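Service Robots, Session 4: Looking at a Two-Arm Home Tidying Service

Our case this time is the Lirkside tidying service, offered by Solta to small hotels and furnished apartments. I have been looking forward to this one all term! Read these notes before the lab and bring your review sheet (sections 2 and 11 will be left blank until we meet).

Start with the room. A test floor with bare walls tells you very little about how a tidying robot copes with real furniture, so look for fringe, cords, carved legs and a busy carpet.
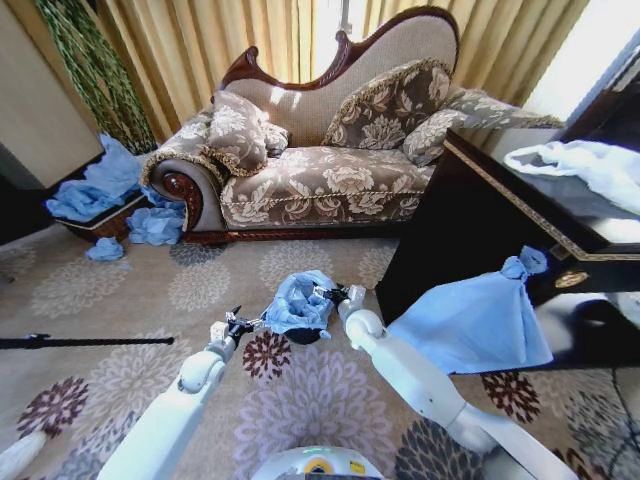 Kárason

Light-blue material lies on the carpet and over the low piece of furniture on the left, and the two grippers have a bunch of it between them. Think about what makes this hard. A mug keeps its shape when you pick it up, but a crumpled sheet of something thin folds, slides and hides its own edges. Two arms help a great deal, because one can hold while the other looks for a better grip (try it at home with one hand, it's maddening).

The pattern matters too. A carpet full of large flowers gives the vision software a lot of edges to sort through, and I love that the service is being judged on a floor like this.
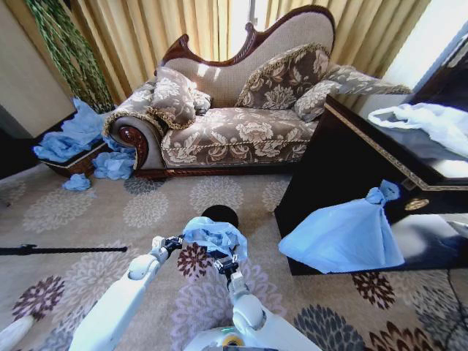
Fig. 2. Both arms forward, light-blue item held above the carpet.

For your review, keep the hardware and the service apart. The hardware questions are about reach, grip and sensing. The service questions are duller but they decide the sale: who sets up the room, who gets called when a job stalls, and what the monthly fee covers.

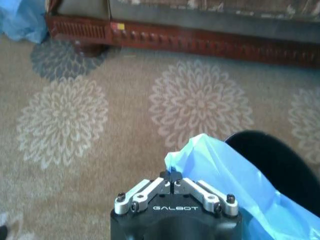
Fingertips deserve a full paragraph in your write-up. Narrow pads can get under a fold, while wide ones spread the load, and I would happily spend an hour on that trade alone. Barcombe students should use reader page 161 for the grip terms.

Comments (2)

Will the lab cover suction grippers as well?

The one-hand test is great, my socks won.

Related handouts
Session 3: Reading a Service Contract
Session 5: Robots in Narrow Hallways

Contact the course office | © Barcombe | Back to top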